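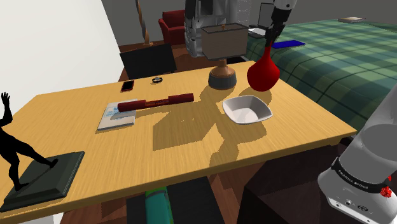 Simulated bedroom set-up, arm above the red vase.

From: Reda Saber
Date: 4/27/25
Subject: Re: Geriditz trial licence, worth the money?

On the Geriditz question, someone at Kelville wrote:

> We had the sales call last week and came away fairly keen. The pack
> has 85 furnished rooms, all with an arm already placed, and you can
> swap the objects on the table without touching the rest. They say a
> policy trained only in their rooms carries over to a real bench with
> 30 real runs on top. The licence is 265 a month per seat. We are
> minded to take 2 seats until July. Has anyone on the list used it in
> anger, and is there any reason we shouldn't?

I've had the trial copy for a while, so I'll answer, though you may not like it.

The rooms look good. The still I've put at the top is from one of the bedroom ones, and I have no quarrel with the light or the shadows on the table. The clutter is sensible too: a lamp with a fabric shade, a long-necked vase, a white bowl in front of it, a red tube lying across a book. Whoever laid that out has seen a real table. If you want pictures for a grant form, pay the money and be happy.

What I don't trust is the 30 runs. I asked which task it was measured on and was sent a brochure. I asked again and was told it was "typical household handling", which could mean anything from picking up a sponge to making a bed. Ask them for the task list, the number of failures and what they counted as a failure. If they won't put that in writing I would treat the figure as decoration.

Then there is the vase. A narrow neck with a gripper coming down on it from above is a lovely thing to look at and a horrid thing to simulate. In my copy the friction is one setting for the whole room. Glossy vase, fabric shade, paper, all the same grip. You can override it per object, but you do it by hand in a text file, and the file gets written over when you update. I lost an afternoon to that. Support said it was "on the list". They didn't say whose list.

Swapping objects works as described so long as you stay inside their library. Bring in your own mesh and you have to work out the mass and the collision shape yourself. We did this for the parcels in the Colis work and by the end we had more of our own stuff in there than theirs, so I did wonder what we would be paying for.

Abdel Rahman, before anyone brings it up, is a different case. That project needed a lot of varied backgrounds for a vision model and nothing was ever picked up. For that I think the pack would do fairly well, and I'd say so to anybody. Grasping is another matter.

As to the 2 seats: start with one. The seat is tied to a machine and not a person, whatever the call may have led you to think, so two people can share if they can agree on hours. Check the notice period as well. Mine was longer than the trial.

I'm willing to be shown wrong. If anyone here has taken a policy out of those rooms and put it on a real arm, I would like to see the numbers, bad runs included. I can send my friction file to whoever wants it. It's untidy and the comments are rude.

Reda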